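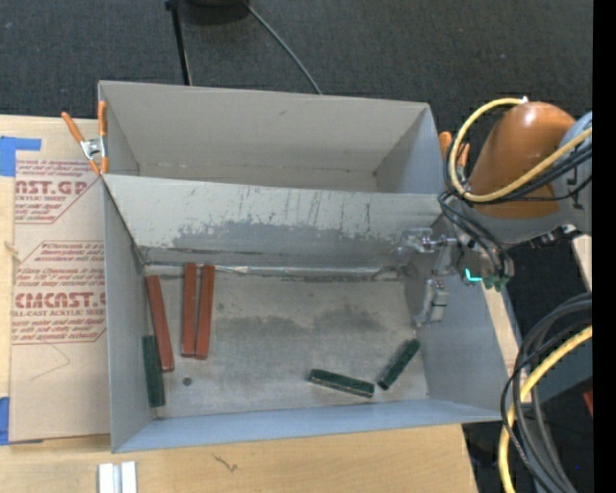
Household Storage Group, Department of Design, Tallitz College

3.2 What the bin does to the sorting

I should say straight off that I went into this part of the study expecting the bars to be the interesting bit, and I came out of it mostly thinking about the bin. Figure 4 gives you the idea: red-brown bars and dark green ones in the larger compartment, the narrower one empty, and a metal divider in between that has clearly had a hard life (look at the scratches!).

We asked 16 people to put the bars away however they liked. Kurniawati Pillai ran the sessions with me, and we agreed early on to say nothing at all about colour. Most people grouped by colour anyway, but only loosely – they'd get the reds near each other and then let the greens land wherever there was floor left. Seven of them never touched the narrow compartment, even when we'd told them both sides were fair game. One chap said it felt like "the bit for the receipts", and I've thought about that a lot.

The Neagu trays we used in section 2 didn't get this reaction, and I think the walls have a lot to do with it. A low wall invites you to spread things out, whereas a tall one makes you treat each side as a separate job. I can't prove that from one bin, obviously, and Kurniawati reckons I'm underplaying the floor, which she found people kept running a finger over before they started.

Figure 4. Bars in the larger compartment of the divided bin, three red-brown and three dark green.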